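In defense of the handkerchief

My grandfather had a handkerchief in his pocket every day of his life, and I had none until I was over forty. Between these two facts there is a story about my family, and also, I think, a story about how we decide that something is old and should go away. I want to argue that the handkerchief went away too early and for weak reasons.

I grew up in a house where the ironing was done on Wednesday evening. My mother ironed the shirts first, then the pillow covers, and the handkerchiefs at the end, when the iron was already cooling. A handkerchief does not ask much from an iron. I was allowed to do them from the age of eight, and I learned to fold them in half, in half again, and then once more so that the hem was on the inside. If the hem was on the outside my mother would open it and give it back to me without a word.

When I moved to Livbridge for my studies, she put a stack of them in my suitcase. I left them in the drawer. The other students used paper, and I wanted very much to be like the other students. In my second winter I cleaned the windows with one, then I cleaned the bicycle with another, and by the time I finished my degree the stack was gone. I did not think about it at all. It is strange what a person can spend without noticing.

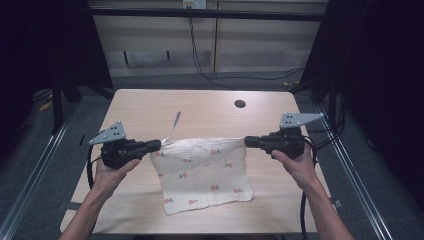

A cloth square, held by its top corners.

What brought me back was a cold. It was February, I was on the train to Tradby for work, and I had finished my last paper tissue before the train left the city. The woman in the next seat looked at me for some time. Then she opened her bag, took out a clean folded cloth and said, "Please keep it, I have two." I tried to refuse and she looked out of the window until I stopped. I blew my nose into this soft thing and felt, to be exact, rescued.

I never learned her name. I washed the cloth at home, and I had the idea that I should send it back, but there was no address to send it to. So I carried it. After a month I bought more.

The first objection I hear is always about dirt. A colleague at Nelow, the office where I translate contracts, told me that a handkerchief is "a pocket full of germs." She is not wrong. If you have the flu, please use paper and put it in the trash. I do the same. But most days of the year I do not have the flu. Most days I have wet hands in a restroom where the dryer is broken, or coffee on my sleeve, or glasses with fingerprints on them, or a small nephew with jam up to his ears. For these things the paper tissue is a poor tool. It comes apart and leaves white crumbs on the glasses.

I also notice that people who worry about the cloth in my pocket do not worry about the phone in theirs. My phone has been on café tables, on the floor of a taxi and beside the sink of a hotel, and after all this I put it against my cheek. The handkerchief goes into the wash every evening.

The second objection is about work. Somebody must wash it, dry it and put it away, and in the past this somebody was almost always a woman. This I take more seriously. My grandfather had a fresh handkerchief every morning, and I do not believe that he washed even one of them. My friend Setsuko Ichikawa, who read a first version of this essay, wrote in the margin: "You miss your grandfather's pocket, but you should look at your grandmother's hands." She is right and I left her sentence here because I could not write a better one.

So let me say that I am not asking for the old arrangement. I wash my own. They take almost no room in the machine, they go in with whatever is going in, and I stopped ironing them in the first year. A crinkled weave looks the same before and after ironing, and this settles the matter for a lazy person. If I am honest about the time, it is less than the time I used to spend looking for the tissue packet at the bottom of my bag.

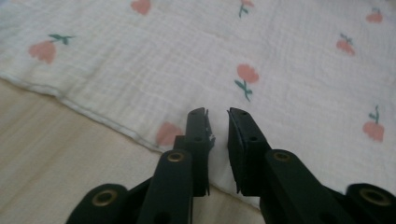
Then there is the question of which kind to buy, and here I have made mistakes. My first ones were the stiff, shiny type that comes in a flat box with a ribbon, the type you give to an uncle when you have no other idea. They do not absorb anything. The water moves around on the surface as if it were looking for the exit. It took me a long time to understand that a handkerchief made as a present and a handkerchief made for a nose are different objects.

Sewwandi Dewan explained this to me. She has a small fabric store, Kushwaha, on the street behind my office, and I went in one lunch hour to complain in a general way about modern cotton. She let me complain. Then she put a piece of cloth in my hand, one with a loose and open weave, and told me to close my fist. "A good one should disappear," she said, and it did disappear. She told me to wash it several times before I judged it, because new cloth often has some finish on it that keeps the water out. She also told me not to use fabric softener, and I had been using it with great generosity.

I do not want to turn this into a shopping guide. An old bedsheet, cut into squares, is as good as anything in a store. You need to hem the sides or they will fray in the wash, but the hem can be ugly. Mine are. I sewed two of them while listening to the radio and one has a corner that is clearly not a right angle. It dries my hands as well as the others.

What I care about more is the habit. I think we have divided the things around us into those that we keep and those that pass through, and the second group has grown so large that we do not see it. A tissue passes through. So does the napkin that comes with a sandwich, and the five extra napkins that come with it because the person at the counter took them without looking. I am not very strict about this. I eat the sandwich. But when I carry a cloth, I say no to the napkins without any effort or feeling of virtue, and I like this kind of change best, the one that does not require me to be a better person.

I have read that paper is a small problem compared with other problems, and I believe it. If you fly across the ocean twice a year, a handkerchief will not make up for it. People sometimes tell me this with satisfaction, as if I had claimed the opposite. I never claimed it. I carry it for the same reason that I use a real cup at my desk, which is that the coffee is nicer. 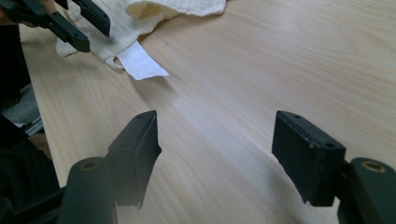 Close view of the pale wooden table.

There is one more use, and I come to it with some caution. It is for other people. My grandfather, when my mother questioned him about why he needed a clean one every day even if he had not used the last one, said it was in case somebody cried. As a child I found this very funny. Who would cry near my grandfather? He worked in a seed warehouse.

Since I began to carry one again I have given it away three times. Once was to a boy with a nosebleed outside the library. Once was to a man at a funeral whom I did not know, and who held it for the whole service without using it. The last time was to my mother, in a hospital corridor, at 2 in the morning. She wiped her face, then she opened the cloth on her knee and folded it in half, and in half again, and once more. She looked at the edge. I had done the hem on the outside, the way that used to be sent back to me.

She put it in her own pocket and I did not get that one back either. I keep a spare in my coat now, and one in the drawer at work, next to the stamps.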